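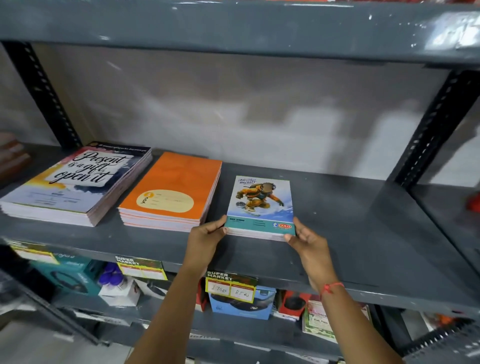 Stationery bay, middle shelf. Holding a notebook stack by its front corners, both hands on it.

Petridis General Store
Shelf and Stockroom Safety Checklist, with Comments
Revision for the Dotia shelf robot trial
Walk done by: Evangelia Andreadis (floor lead), Ottó Szabó (maintenance)
Reviewed by: Murray Petrenko, store manager
Period: September

Scope

Customer aisles, stationery and electronics bays, stockroom, loading door. The Dotia unit restocks from the stockroom to the aisles between 5:30 a.m. and opening. Staff finish the facing, squaring, pricing and anything the unit leaves in its return tray. The old checklist was written for people with carts, so several items below are new.

Marks used: OK / FIX / WATCH / N/A

Section A. Shelving

A1. Uprights plumb, no bent slots near load points. OK
A2. Shelf bolts present at all four corners. FIX
Comment (Szabó): Two missing in the stockroom, row 3. Replaced during the walk. Please don't take bolts from one bay to finish another.

A3. Front lips free of sharp edges and burrs. WATCH
Comment (Szabó): Paint is chipped on the upper plank in stationery, mostly toward the right. Marks on the middle lip too. Run a gloved finger along both once a week. Scratched paint by itself is not a FIX. A raised edge is.

A4. Heavy stock at waist height or lower. FIX
Comment (Andreadis): The unit fills by slot number and does not know what a carton weighs unless someone has entered it. Copier paper went to a top shelf twice. Weights for all 47 carton types in the stockroom are now entered. New lines get a weight before they get a slot.

A5. Stacks square and behind the front lip. WATCH
Comment (Andreadis): This is still hand work. The unit sets notebooks down in bundles and the covers slide on each other. Pull the stack to you with both hands, tap the front edge even, push it back. Do not square a stack by pressing on it from the side, the next pile goes over.

A6. Price tags attached, readable, not hanging at an angle. FIX
Comment (Andreadis): Handwritten tags stay for now. The unit reads the slot code and ignores the tag, so a tag knocked crooked will not be reported. Check by eye.

Section B. Floor and travel lanes

B1. Lanes clear to the yellow line before 5:30 a.m. OK
B2. Floor dry and free of shrink wrap, banding and cardboard. FIX
Comment (Szabó): A strip of wrap around the left drive wheel stopped the unit in the stationery aisle on Friday. It sat there for 19 minutes. Whoever cuts the wrap carries it to the bin before cutting the next pallet.

B3. Mirror at the stockroom corner clean and aimed. OK
B4. Nobody works on knees in a lane while the unit is running. WATCH
Comment (Andreadis): Lower shelves are the problem. If you need to be down there, put the orange cone out on both sides. The unit stops for the cone every time. It stops for a person kneeling most of the time, and I am not willing to sign for most of the time.

Section C. Dotia unit, start of shift

C1. Emergency stop pressed and released, both sides. OK
C2. Front bumper moves freely and springs back. OK
C3. Warning light and tone working. WATCH
Comment (Szabó): Tone is set low because of the apartments upstairs. Tondberg (our service contractor) was asked whether it can go higher in the stockroom only. No answer yet. Until then, no earbuds in either ear during the morning run.

C4. Lift arm pads not torn or slick. OK
C5. Charging cable off the floor and hung on its hook. FIX
Comment (Petrenko): Found on the floor three mornings in a row. Hook has been moved down to where people can reach it.

C6. Start sheet signed by a trained person. OK
Comment (Petrenko): Trained at this time are Evangelia, Ottó, Stavros Xenos and Eirini Tzanetos. If none of the four is in, the unit stays on its charger and we stock by cart.

Section D. Hands, wrists and backs

This section did not exist before the trial.

D1. Gloves available for carton opening. OK
D2. Gloves off for shelf facing. OK
Comment (Tzanetos): Thin covers catch on the rubber grip and tear.

D3. Jewelry, lanyards and loose cuffs. WATCH
Comment (Szabó): The rule is for work within reach of the lift arm. Nothing that hangs or loops there. Thread bracelets and rings are fine when facing shelves in the aisles. If you go from one job to the other, tuck the bracelet under a snug cuff or take it off first.

D4. Jobs rotated during the morning run. FIX
Comment (Xenos): I used to walk to the stockroom and back all morning. The walking was a nuisance but it broke up the work. Now the cartons come to me and I stand in one bay squaring and facing until it's done. My back is better. My wrists and neck are worse.
Comment (Petrenko): Agreed. People change bays every 50 minutes starting with the next schedule, and nobody faces shelves for more than two turns in a row. Returns desk and tag writing count as a change.

D5. Step stool in each aisle, feet not worn. OK
D6. Lifting done with both hands, no reaching over a full shelf. OK

Section E. Return tray and counts

E1. Return tray emptied at the end of the run. OK
E2. Damaged stock kept apart from wrong-slot stock. FIX
Comment (Tzanetos): The tray has one compartment. Use the Famer crate for damaged until we get a divider.

E3. Unit's count compared with a hand count, one bay per week. WATCH
Comment (Tzanetos): Last log shows 1,679 items placed. The bay I checked by hand was short in two slots, both notebooks. Bundles get scanned as one when the wrap is off. Leave the wrap on until the bundle is on the shelf.

Section F. Staff questions raised during the walk

F1. Are morning hours being cut? 
Answer (Petrenko): Not during the trial. Cart hours have moved to facing and tag work. Anything after the trial will be talked over with everyone on the morning shift before a schedule is posted.

F2. Does the unit record how fast people work?
Answer (Petrenko): It logs its own trips and stops. It does log how long it waits at a bay for someone to clear the tray. I have asked Tondberg to take that column off the report I get, and I don't use it.

F3. Who is at fault if it drops something?
Answer (Andreadis): Write it on the start sheet with the time and the slot. No names needed.

F4. Can we stop it if we're only unsure?
Answer (Andreadis): Yes. Press the stop and then come find one of the four. No one has to explain a stop.

Open items

A3 weekly lip check, stationery: Szabó
A6 retie or replace crooked tags: Xenos
B2 second bin by the pallet area: Petrenko
C3 stockroom tone, call Tondberg again: Szabó
D4 rotation on the posted schedule: Petrenko
E2 divider for return tray: Tzanetos

Post a copy by the time clock and one inside the stockroom door. Take the old sheets down.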